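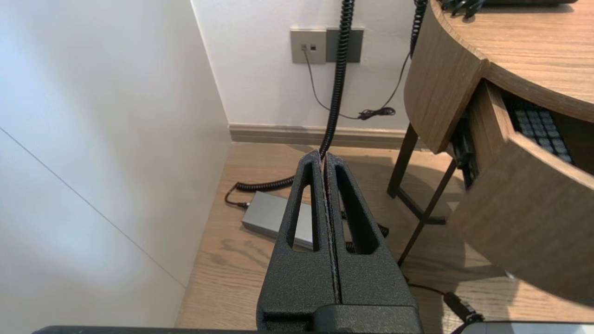 Black coiled cable hanging in the small room.

Redement underwater recorder
For frogs, fish and aquatic insects in ponds, slow rivers and sheltered estuaries

The Redement is a sound recorder with one hydrophone, made by Mavo for persons who study freshwater animals. It stays on the bank or on a post, and the hydrophone goes down in the water on its own cable. We designed it for long deployments at places which are difficult to visit often, for example a marsh at the end of a bad road.

Many animals in a pond are active at night and are hard to see. Water boatmen, diving beetles and several small fish produce sound, and some frogs call from under the surface. With the recorder it is possible to follow this activity through the season without nets and without walking in the reeds each evening.

What is in the box
Recorder unit with locking lid, grey
Hydrophone with 10 metre cable
Two mounting straps
Lead weight substitute (steel, coated) for the hydrophone
Spare seal for the lid and a small tube of silicone grease
Printed guide in English and French

Batteries and memory card are not included.

Recording
The unit records on a schedule or continuously. On a schedule of ten minutes in each hour, a fresh set of batteries gives 14 nights of recording in mild weather. In cold weather it will be less, and we advise lithium cells if the night temperature falls below zero. Files are saved as uncompressed WAV, with the time in the file name, and can be opened in any usual analysis program.

The gain has four positions. For quiet ponds please begin with position three. Near a weir or a road bridge, position one is normally enough.

Specifications
Cable length: 10 m
Schedules stored: 11
Memory: SD card (one slot)
Batteries: four D cells
Water resistance of unit: rain and splashes, not immersion
Water resistance of hydrophone: permanent immersion in fresh or brackish water
Colour: grey

Placing the hydrophone
The hydrophone should hang free, at half the depth of the water, and not touch plants. If it lies on the mud you will record mostly gas bubbles. Leave a low loop in the cable before it enters the unit, so the rain water drips off there. Muskrats have chewed the cable for several of our customers, and for such sites we sell a braided sleeve separately.

Before you move the equipment from one pond to another, clean and dry the hydrophone, straps and weight completely. This is important against the spread of chytrid fungus and invasive plants. Follow also the rules of your province on this matter.

From the field
Ivar Strand has used two units on the Draturar wetland since June, for a survey of calling frogs and stickleback. He wrote to us:

"The first week I had put the gain too high and the files were not useful. After I changed it, I have now more than 3,000 recordings and the clock stayed correct. I would like the lid to be easier to open with cold hands."

We have taken note of the lid. A larger latch is being tested, and it will fit the units already sold.

Service and warranty
The recorder has a warranty of two years and the hydrophone one year. Damage by animals is not covered, but a cable can be replaced in our workshop for a fixed price. Please send the complete unit and not only the hydrophone, as we calibrate them together.

Ordering
Orders from universities, conservation authorities and private persons are all welcome. Units are shipped from Fortin, normally in 11 working days. For orders of five or more, please contact Donal Noonan for a written quote before you pay. He can also lend a unit for a short trial, if one is free.

Related items
Braided cable sleeve
Hydrophone cable, replacement
Post bracket, stainless steel
Carry bag, padded

Page updated 2026-08-22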